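# The Long Wait for a Robot That Tidies Up

*April 2024*

The first thing Kumudini Talukder asks visitors to do at Tirkport is pick something up with their eyes closed. She hands over a plastic block and waits. Most people turn it once or twice, find a flat side and settle their fingers on it without thinking. Then she asks them to explain how they did it, and most of them can't.

Talukder has spent much of her working life trying to get machines to do the same thing. Tirkport is a small testing lab on the second floor of a former shoe warehouse, and its business is finding out whether robots that are supposed to handle everyday objects can do so when the objects aren't lined up for them. Companies send in their arms and their software. The lab sends back a report, which is often shorter than the company had hoped.

The question behind the work is one that anyone with a laundry pile has asked. Machines weld cars, sort mail and land airplanes in bad weather. Why is it still so hard to get one to clear a table?

Part of the answer is that factories were built to suit the machine. A part arrives in the same place, facing the same way, every time. A kitchen makes no such promise. Neither does a small shop, where the work changes from week to week and much of the skill lies in dealing with whatever is in the box.

"People see a robot dance in a video and think the dishes must be close," Talukder says. "Dancing is a motion you can rehearse. Dishes are a new problem every night."

So the tests at Tirkport start a long way short of the dishes. They start with shapes in a bin. The job is to reach in, take out one piece, and put it down where it was asked for. Then do the next one. 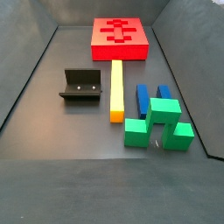 A child of three can manage the task, though probably not for a whole shift. A robot has to work out which edges belong to which piece, decide which piece to go after first, and choose a grip that won't run into a neighbor or the wall. Pieces that touch are harder than pieces that don't. A piece that sits behind another may show the camera only part of itself, and the software has to make a guess about the rest.

The walls cause more trouble than most people expect. A gripper needs room for its fingers on both sides of whatever it is holding. When a block ends up against the side of the bin, a person will slide it away with one finger and then grab it. Many of the systems the lab has tested never learned the slide. They try the grip, fail, try it again, and stop.

Pruvstead, a hardware distributor that packs mixed orders for repair shops, went through this last September. The company had hoped to put a picking arm on its slowest line, where people take loose fittings from bins and bag them. In the trial, the arm was run through 4000 picks. It did well with full bins. As the bins emptied and the last few pieces settled into the corners, it needed more and more help.

Obaidul Wanigasekara, the shift lead who did most of the helping, is not against the idea. He still has the arm on his floor and uses it for the two or three parts it handles best.

"It doesn't get bored, and I'll give it that," he says. "But I had to stay close. If I have to stay close, I haven't gained a person. I've gained something to look after."

His best packers bag up to 420 orders in a shift, and he figures they spend very little of that time looking at their hands. They feel when a fitting is upside down. They notice when a bag seems light. The arm had a camera and a suction cup, and when the cup lost its hold, the camera was slow to catch on.

Touch is where a good deal of the newer work is going. Eder, a young firm that shares a loading dock with Tirkport, makes soft finger pads that can sense when an object starts to slip. Another company, Tustov, is working on software that lets an arm nudge and push things before it tries to lift them. Talukder has tested both and thinks they are headed the right way. She won't put a date on either one.

Homes are further off than shops. A shop can change its bins, fix its lighting and put a fence around the arm. It can also spread the cost over years of shifts. A household robot would have to work around pets, stairs and wet towels – and cost less than the kitchen it was meant to clean.

Talukder keeps a list of chores taped inside a cabinet door, with a pencil mark next to each one she would trust a machine to do without her in the room. There are 50 chores on it and 8 marks. Vacuuming a clear floor has one. Folding a fitted sheet does not, and she says she would like some help with that one herself.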